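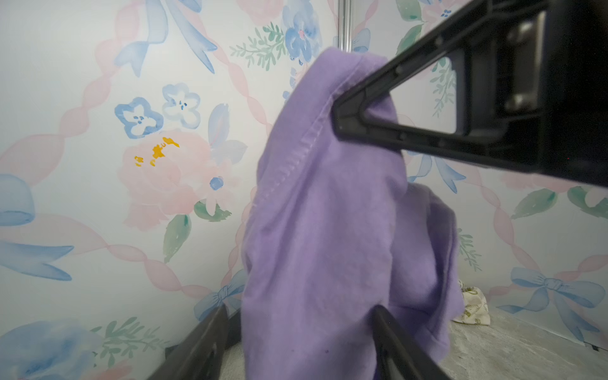 Tecido polar lilás, com a costura à vista.

Ruminação: o que mudei em quatro meses

24 de abril de 2025

Em dezembro escrevi que ia começar terapia por causa das noites mal dormidas. Algumas pessoas perguntaram nos comentários como estava a correr e fui adiando a resposta. Fica agora.

O problema tem nome, ruminação, e eu não o conhecia. Achava que estava a pensar nos assuntos. A psicóloga pediu-me na segunda sessão que escrevesse o que pensava durante uma dessas noites, e enchi quatro páginas com a mesma conversa de trabalho, contada de maneiras ligeiramente diferentes. Não havia uma única decisão em nenhuma delas.

Ruminar não é um diagnóstico. Aparece na depressão, na ansiedade e também em gente que não tem nem uma coisa nem outra. No meu caso foi avaliado e ficou como ansiedade ligeira, sem medicação. Digo isto para que ninguém tome o que se segue por um plano de tratamento.

A primeira coisa que fizemos foi marcar hora para a preocupação. Às 21 horas sento-me à mesa da cozinha com um caderno Maltus e escrevo o que me anda a incomodar. Quando o assunto aparece fora dessa hora, anoto uma palavra e deixo para a noite. Nas primeiras semanas não funcionou quase nada. Anotava a palavra e continuava a pensar. Depois começou a haver dias em que chegava às 21 e metade da lista já não me dizia nada.

A segunda foi trocar as perguntas. As minhas começavam quase todas por "porque é que": porque é que eu disse aquilo, porque é que sou assim. Passei a tentar perguntas com "o que" e "como": o que aconteceu, como respondo amanhã. Parece pouco e custa bastante. Ainda hoje me sai o "porquê" primeiro.

A terceira tem a ver com a cama. Se ao fim de um bocado não durmo, levanto-me, vou para a sala, leio com luz fraca e volto quando tiver sono. Em janeiro, com o frio, detestei esta parte. Usei também a aplicação Skoryk para registar o sono, mas desisti ao fim de 11 dias. Acordava e ia logo ver a pontuação, e passava a manhã a pensar nela. A psicóloga não se mostrou surpreendida.

Fiz 8 sessões, primeiro todas as semanas e depois de quinze em quinze dias. As duas últimas foram sobretudo para rever o caderno. Continuo a ter noites más, em geral antes de reuniões na Stekeck ou depois de telefonemas de família. A diferença é que dou por isso mais cedo.

O que não resultou comigo foi a meditação guiada. Tentei várias vezes e ficava a avaliar se estava a meditar bem. Sei que ajuda muita gente. Caminhar depois do jantar serve-me melhor, até ao largo da Rullalby e volta, sem auscultadores.

Para quem perguntou como encontrei a psicóloga: pedi indicação no centro de saúde e confirmei depois a inscrição na Ordem. A primeira consulta demorou algumas semanas a aparecer.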